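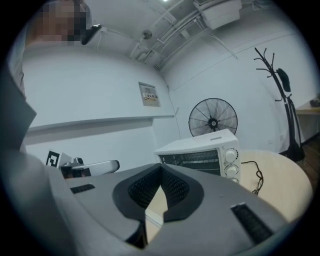
Questions we get about Fonik

Fonik is the software we use to turn recordings from hand-held grippers into something a planner can learn from. Akosua Annan and Edem Abugri look after it between them, and they answer the post too, so please be patient in December. Last updated 11 Jun 2026.

Do I need a robot to get started?

No, and we'd gently suggest you leave the arm switched off for your first week. Record with the hand-held grippers, run the files through Fonik, and look at the paths it gives you. Most of the trouble people write to us about is already there in the recordings, and it's much kinder to find it on a laptop.

Why does each gripper need a marker?

The black-and-white square tells Fonik which gripper it is looking at and which way that gripper is turned. The wrist camera has its own idea of where it is, of course, but two wrist cameras can drift apart from one another, and the markers let the head camera pull them back together. Please print them flat and matt – a shiny one under a ceiling light is a misery.

How do you handle jobs that need both hands?

We treat the two hands as one plan with two ends. Take a metal baking tray in front of a toaster oven, with both gripper tips at its near edge. If the left path and the right path are worked out separately, each can look perfectly sensible and the tray will still tip. Our planner, which we call Imo, keeps the distance between the tips steady for as long as both are holding, and lets go of that rule once either hand opens.

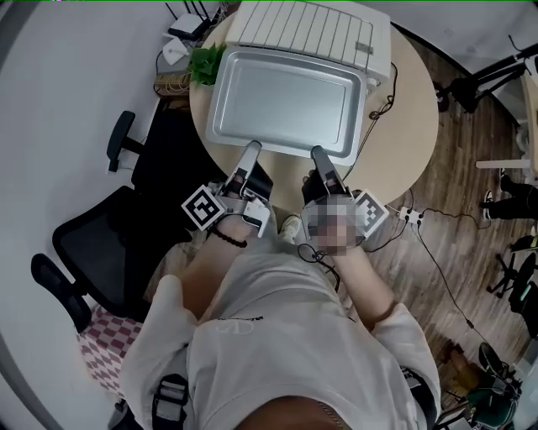
My two tracks don't line up in time. What have I done?

Probably nothing dreadful. Open the session in Undel, our viewer, and look for the first moment both grippers close. If the marks are more than 20 ms apart, run the clock match again with the head camera as the reference. If they are still apart after 2 tries, send us the log and Edem will have a look.

How many recordings should I make of one task?

We usually ask for 300, though you'll learn a good deal from the first 20. Shift the tray a little between goes, and do let your elbows behave as they normally would.

Can I use Fonik with my own controller?

Yes. It writes plain joint targets, and the Abubakari add-on will convert them if your controller prefers speeds. Start slowly, with the stop button within reach, and write to Akosua if the wrist joint chatters – she has a filter setting for that which hasn't made it into the manual yet.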